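Laundry Loader: Shared Workshop Build
Project report, semester one
Student: Pravesh Magagula
June 5, 2019

1. Aim

The project was to get a two-armed robot to move clothes between a basket and a front-loading machine in the Davedley shared workshop. The total budget was $1,855. Most of it went on the grippers and a camera mount for the wrist. The control program is called Sikder and I wrote it in April.

2. Working near the glass

The doors were harder than the clothes. Dark, glossy surfaces throw back the ceiling lights, and my first edge finder followed the reflections. I now slow the arm down whenever the wrist camera is this close to a curved surface. 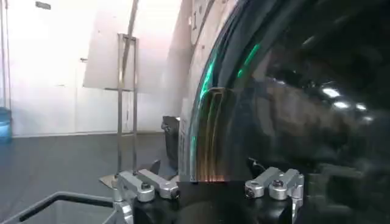
Figure 1. Wrist camera view, gripper fingers beside the glossy black surface.

The fingers are metal blocks with bolted joints. They are stiff enough, but they give no feeling for how hard they are pressing, so the closing force is set by hand in the program.

3. Picking up from the basket

Soft cloth has no fixed shape, so Sikder looks for the largest patch of one colour and aims for its middle. Bright items on top of dark ones are the easiest case. I left the dryer door open for this part so I could work on the grasp by itself.
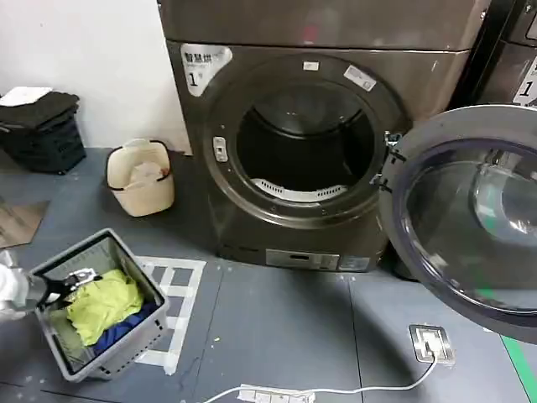
Figure 2. Gripper at the green cloth in the basket, dryer door open.

Over 102 trial grasps, the most common fault was picking up 2 items together. Lowering the approach speed helped a little. Changing the angle of the wrist helped more.

4. Reaching the door
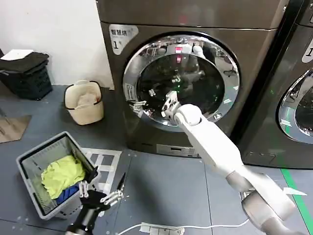
Door position is stored as a fixed point measured from the base of the robot. If the base is bumped, everything has to be measured again. The approach is planned for the right arm, coming in low on the left part of the glass near the latch, while the left hand stays down by the basket. Keeping the arms apart like this made the planning simpler. I would like to replace the fixed point with a marker on the machine.

5. Still to do

Force sensing in the fingers
Marker for the door position
Second basket height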